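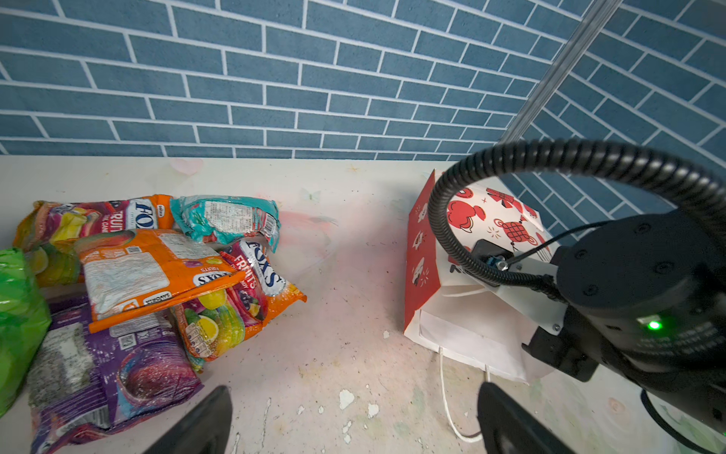 Sweets on the left of the table, paper gift bag on the right, gripper between the two.

Running the Bag-Packing Demonstration at an Open Day

Guidance for staff and presenters, Grundero Robotics Teaching Centre

This page sets out how the bag-packing demonstration is to be prepared, presented and closed on open days. It applies to the Baranauskienė Room and to the smaller bay in the Zaseck wing. Presenters who have not led the session before should read the whole page and attend one full session as an observer.

The August open day brought 2,682 visitors to the Centre, and the packing table was on the route for every group. Sessions must therefore start and finish on time. Each one lasts 33 minutes, including questions.

Before the doors open

The presenter and the operator should both be at the table by 8.30 am. The operator is responsible for the arm and its controls. The presenter is responsible for the visitors and for the items on the table. These duties are not to be exchanged during a session.

Step 1. Check the work area

Clear the middle of the table and look over the surface from the gripper's own camera view as well as from the visitors' side. Scratches and old marks on the printed surface do not prevent a session from going ahead, but any raised edge or sticky patch should be reported to the operator. Check that the metal rail along the side is firm. Move the gripper slowly to each corner of its permitted area and confirm that it stops where it should.

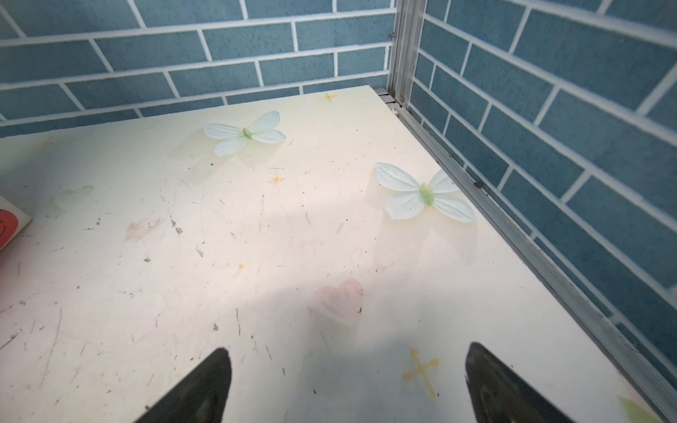 The middle of the work area as the gripper camera sees it, with both fingertips in view.

Step 2. Set out the items

Use light, soft packets. Wrapped sweets are suitable and visitors recognise them at once. Jars, tins and anything with a sharp corner are not to be used in public sessions.

Place the packets in a loose pile on one side, with some face up and some face down. Do not arrange them in a neat row. Visitors often ask whether the task has been made easy for the machine, and a pile with overlapping packets allows the presenter to answer plainly. Stand the paper bag on the opposite side with its mouth open as wide as it will go. The handles should be folded outwards, clear of the opening.

Step 3. Receive the group

Visitors stand behind the yellow floor line. Children may come to the front, provided that an adult remains with them. The presenter should give the following information before the arm is moved:

The arm will move without a warning sound.
The operator can stop it at any moment.
No one is to reach over the table, including to pick up a dropped item.

Photography is permitted. Visitors who wish to film the control screen should be asked to speak to the operator after the session.

Step 4. Carry out the packing

The operator brings the gripper above the pile and takes one packet at a time. The presenter should describe each stage briefly: the approach, the closing of the fingers, the lift, and the release over the bag. Long technical explanations are best kept for questions – most groups prefer to watch.
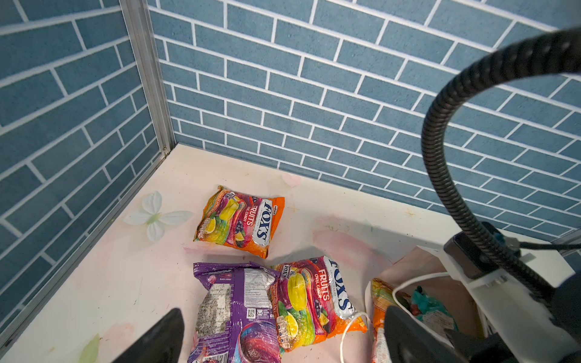
Sweet packets on the table beside the paper bag, with a wrapped item inside the bag.

If a packet slips, the operator may try again. After 3 failed attempts on the same packet, the operator should pause the arm and the presenter should invite a question while the packet is moved by hand. A failed grasp should be described as such. Visitors are interested in why it happened, and the answer is usually that the fingers closed on a loose fold of wrapper and missed the contents.

Packets that overlap are harder to part. Where two come up together, lower them both and begin again from a different side.

The handle cord of the paper bag requires attention throughout. It may lie across the table where the next packet is to be picked up. The operator should stop and move it before continuing.

Step 5. The fabric bag

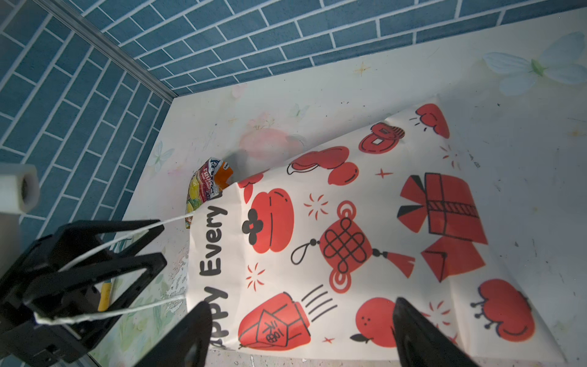 Groups from schools and colleges may be shown a second exercise, in which the arm works with a fabric bag in place of the paper one. This exercise is offered only when at least 4 minutes remain before questions. Cloth does not hold its shape, and presenters should make this the main point of their talk. A tote bag lying crumpled, with its upper part folded back over itself, gives the gripper no clear opening to aim for, and the group can be asked where they would take hold of it. Large printing is helpful here: when the words "Happy Every" run sideways along the edge, visitors can tell quickly which way round the bag is lying. Any packet partly tucked under the cloth should be pointed out, and the group invited to say whether the bag or the packet ought to be moved first.

Step 6. Close the session

The operator returns the arm to its rest position and confirms this aloud. Only then may the presenter take questions at the table. Items used in a session are not given to visitors as food. Torn packets are to be replaced before the next group arrives, and the session sheet is to be signed by both members of staff.

Booking and enquiries

Group bookings are handled by the visits desk in the Pratik Building. Questions concerning this guidance, and requests to observe a session, should be addressed to Veronika Boros, Open Day Coordinator. Requests for a quieter session, or for seating near the table, should be made at the time of booking.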